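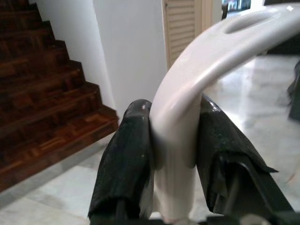 *Curved white part with an oval recess, held at the lower stem.*

# Marine VHF aerials and masthead cable: questions we get asked

Last updated 2025-01-06

Most of these come in by phone at the Nistska counter. Prices are on the product pages and change more often than this page does.

## Choosing an aerial

**Will the Lita 600 work with my existing radio?**

Yes, if the radio has a standard SO-239 socket on the back, as nearly all fixed sets do. The aerial is supplied with a PL-259 plug, unattached, so that the cable can be threaded through a deck gland first. Handheld sets need an adaptor, sold separately.

**What is the difference between the Lita 300 and the Lita 600?**

The 300 is a short whip for sailing boats and goes at the masthead. The 600 is a longer aerial for motor boats, where the mounting point is lower. It has more gain, but the signal leaves it in a flatter pattern. On a boat that heels a lot, that pattern spends much of its time pointing at the sea or the sky. Fit the 300 on a yacht even if there is room for the other one.

**Does a higher gain figure mean more range?**

Only up to a point. VHF is close to line of sight, so height counts for more than gain. Moving an aerial from the pushpit to the masthead will do more than changing the model.

**Can I use one aerial for VHF and AIS?**

Yes, with a proper splitter. We stock the Darkix 434. Don't use a plain T-piece: transmitting through one can destroy the AIS receiver. If you have space for two aerials, we would still suggest two. You then keep a spare should the mast come down.

## Cable and connectors

**Which cable should I buy?**

RG58 is fine for short runs on small motor boats. For a masthead run use RG213 or the Van der Linden low-loss cable, which is thinner and easier to pull through a conduit. Measure the run and add a metre at each end.

**Do you fit the plugs?**

We can solder a plug to one end before posting. Write "plug one end" in the order notes. We don't fit both, as the finished cable won't go through most mast fittings.

**My radio receives well but no one hears me. Is it the aerial?**

Quite often it is the deck plug. Undo it and look for green corrosion on the centre pin. If it's clean, check the radio hasn't been left on low power — the 1W setting is easy to miss on some displays. After that, have the SWR measured. Anything above 2:1 needs looking at.

**Should I grease the connectors?**

Use self-amalgamating tape on the outside once the plug is tight. Keep silicone grease off the centre pin.

## Orders and returns

**How long does delivery take?**

Cable and small parts usually go out the next working day. Aerials over 1.5 metres travel by a separate carrier and take three to five working days. That carrier doesn't serve the Channel Islands, so please ring before ordering.

**Can I return cut cable?**

No, unless it is faulty. Unopened reels of 100 metres can come back within 30 days.

**Is the Darkix 826 still available?**

It was discontinued in November. The 434 replaces it and uses the same screw holes, but the power lead is different and the old one can't be reused.

**Who do I speak to about a warranty claim?**

Sheila Bramwell handles warranty. Have your order number and a photo of the label ready. For trade accounts and boatyard orders, ask for Jolán Dobos — she works mornings only.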